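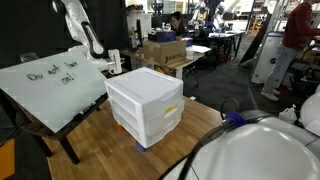 4.2 Retry behavior under load

Second set of runs. Same test plan as 4.1, same build of Katenon, only the retry setting changed. We wanted to know if retries hide slow responses from the report, and how much.

Short version: yes, and a lot. When a request times out the client sends it again and the timer starts over. The report then shows one sample, fast and green. The user waited through both. With retries off the same request shows up as a failure, so the two reports can't be compared side by side – we made this mistake ourselves in the December runs and had to throw them out.

Setup. 200 virtual users, 6 threads groups, ramp-up left at the default. The target was the Admont order service with the cache cleared before each run. Log level set to warn. We tried debug first but writing the log slowed the client more than the server did. Each run produced 1,667 requests per group before the stop condition hit. Clock drift between client and server was not corrected, see section 5.

What we logged for each request: start of first try, start of last try, end, number of tries, final status. The stock listener keeps only the last three. We wrote a small one that keeps all five. It is not pretty. It holds everything in memory until the run ends, so a crash means no data.

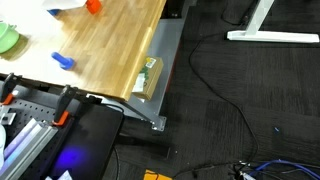 Jhair Cuadros, Ralleo Test Group
20 January 2020

Figure 4. Tabletop with a blue plastic peg.

Results. With retries on, 269 requests in the first group needed more than one try. None of them appear as errors in the stock report. Counting from the first try moves the slow end of the chart far to the right, the median hardly moves. That fits what Vukadinović reports for batch jobs, though the load there was steady and ours came in bursts.

Two things we did not expect. First, retries bunch up. One slow spell on the server makes many clients time out together, they all retry together, and the second wave is as bad as the first. Adding a random wait before the retry broke up the bunches but made single runs harder to repeat, so we fixed the seed. Second, connection reuse. Some retries went out on the same socket that had just timed out, and a few of those got the late answer to the first request. The client took it as the answer to the second one. Status 200, wrong body. We only caught it becuase the response check compares order numbers.

Closing the socket on timeout fixes this. Costs a new handshake each time – still cheap next to the timeout. All runs from 4.3 on use it, plus the fixed seed and the five-field listener.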